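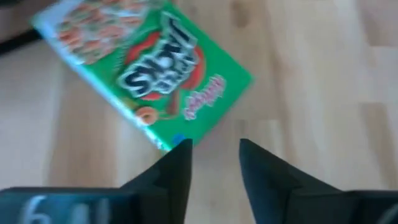 A green cereal box, with little ring-shaped pieces on the front.

Keep a Breakfast Diary With Us: Households Wanted in Mondale and Salinas

Posted August 21, 2023

What did you have for breakfast this morning? Did you sit down to it, or was it eaten over the sink while you looked for somebody's other shoe? Was it the same thing your mum used to give you, or something you picked up from a flatmate years ago and never stopped eating? We would dearly love to know, and we're looking for 32 households to tell us over six weeks this spring.

The Morning Table is a community history project run out of the old reading room at Emar House in Mondale. We've spent the past couple of years recording how people in our part of the world cook, shop and eat, starting with Sunday lunches and then moving on to school lunchboxes (a much bigger subject than we'd bargained for, and one that people have very strong feelings about). Our lunchbox collection now holds 543 written entries, and you're welcome to come in and read them any time the reading room is open. Breakfast is next. It's the meal people tend to say they have nothing to tell us about, and then they talk for an hour and a half about porridge.

Who we're looking for

Any household in Mondale or Salinas, or on the farms in between. You might live on your own, in a share house, with three generations under one roof, or with your kids every second week. Shift workers are especially welcome, as we have very little in the collection about people whose breakfast happens at four in the afternoon. So are people who don't eat breakfast at all! A diary that says "black coffee, nothing else, grumpy" for six weeks is a perfectly good diary and we'd be glad to have it.

You don't need to be a good cook or a good speller. If you'd like to write in a language other than English, please do, and we'll organise a translation and check it over with you before it goes into the collection. At least one person in the household needs to be 18 or over, and children can join in with a parent or guardian's permission. The children's pages in the lunchbox diaries were some of the best reading we had, so please don't leave them out if they're keen.

What you'd be doing

We'll give you a paper diary with a page for each morning. Most people spend five or ten minutes a day on it. You write down what was eaten, who was there, what was on the radio if anything was, and whatever else comes to mind. Some people like to draw, or stick in a shopping docket, or write out a recipe, and there's plenty of room for that. If you miss a few days, just pick it up again where you are.

Partway through, Dwynwen Harries will come and have a chat with you at home or at the reading room, whichever suits. It's usually an hour or so, recorded with your permission, and she'll ask about the breakfasts you remember from when you were small. You can skip any question you don't fancy, and you can ask for the recording to be stopped or wiped.

At the end we'll invite all the households to a shared breakfast at Emar House. It's optional, of course, but the Sunday lunch one went until nearly dark and several people swapped pickle recipes that we're still using.

What you'll get

Each household that takes part receives a $50 grocery voucher, given at your first visit and yours to keep even if you decide to stop. We'll also give you a bound copy of your own diary once it's been scanned. The original stays in the collection unless you'd like it back, in which case we'll keep the scan.

Your privacy

You choose whether your real name appears. Street names and workplaces are taken out as a matter of course, and you'll have a chance to read everything and cross things out before it goes on the shelf. A small selection will be on display in the reading room next April, and we'll ask you separately about that.

How to put your hand up

Drop in to the front desk at Emar House and ask for an expression of interest form, or pick one up from the Salinas library. It's a single page. Tell us who's in your household, roughly when you get up, and one thing about your mornings you think we'd enjoy hearing. Heike Lindemann reads every form herself and will ring you back for a chat, normally within a fortnight.

We'll be choosing households so that we end up with a good mix of ages, living arrangements and working hours. If we can't fit you in this time, we'll ask whether you'd like to go on the list for the next round, which is looking very much like being about afternoon tea.

Emar House has a ramp at the side entrance, and there's tea and toast on most mornings if you'd like to come and look around first.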